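Nostholm Punch Needle Kit, Adjustable

Item 26-N

The Nostholm kit is a punch needle set for yarn and embroidery floss. It comes with one handle, two needle tips, two threaders and a practice square of monk's cloth. The tips swap without tools. It suits pillow fronts, wall hangings, coasters and small rugs.

Punch needle makes loops on the side of the fabric that faces away from you. You work from the back, pushing the needle all the way down until the handle touches the cloth, then lifting it just to the surface and moving over a stitch. The loops stay in place because the weave closes around them. There are no knots.

What you get

Handle, beech, with a brass collar
Fine tip, for floss and thin wool
Regular tip, for worsted weight yarn
2 wire threaders
Practice square, cotton monk's cloth
Folded instruction sheet

A hoop is not included. We sell the Osum no-slip hoop separately. Any hoop with a lip on the inner ring will work, as long as it holds the cloth tight.

Setting the loop length

Turn the brass collar to loosen it, slide the tip to one of the 8 marked positions, and tighten it again. Position 1 gives the shortest loop and position 8 the longest. Most people leave it at 3 or 4 for pillows. Use 6 or higher for rugs -- longer loops take more yarn, so buy an extra skein before you start a big piece. The collar should be snug. If the loop length changes while you work, the collar is loose.

Fabric

Use monk's cloth, linen or a loose cotton weave. Monk's cloth is the easiest for the regular tip. For the fine tip, use Adomaitis weaver's cloth or something close to it. Quilting cotton is too tight for the regular tip and will tear. Felt does not close around the loops.

Cut the cloth at least two inches bigger than your hoop on all sides. Zigzag or tape the edges. Monk's cloth frays quickly once it is cut.

Yarn

The yarn has to run freely through the handle. If it catches, it is too thick for the tip. Wool and wool blends hold best. Smooth cotton works but pulls out more easily, so keep your stitches close together. Zonisow rug wool, sold in 100 gram skeins, fits the regular tip.

Pull a few yards off the ball before you begin and keep it slack. Tight yarn is the most common cause of loops that pop out.

Care

Wipe the handle with a dry cloth. Do not soak it. A drop of mineral oil once in a while keeps the wood from drying out. Put the cap back on the tip when you are done -- it is sharp enough to go through a canvas bag.

Finished pieces can be washed by hand in cool water if the yarn allows it. Lay them flat to dry.

Patterns

The instruction sheet has two beginner patterns by Zuzanna Kaczorowski, a leaf and a striped coaster. Both use the regular tip. Trace them on the back of the cloth with a water-soluble pen. Letters and numbers need to be reversed first.

Replacement parts

Tips and threaders are sold singly. The older Nostholm handle, with the plastic collar, does not take these tips. For parts questions, write to Priit Vaher at the shop and say which collar you have.

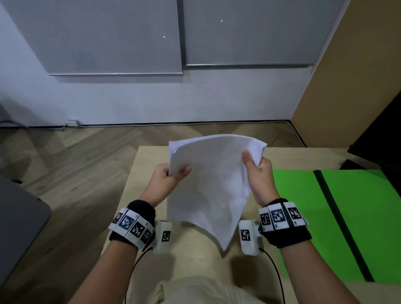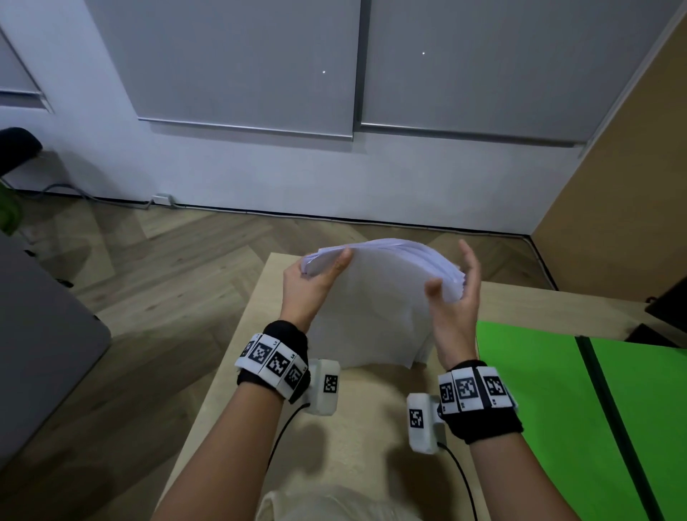

White cloth in the hands, and a stack of white paper.

Page updated 2024-08-06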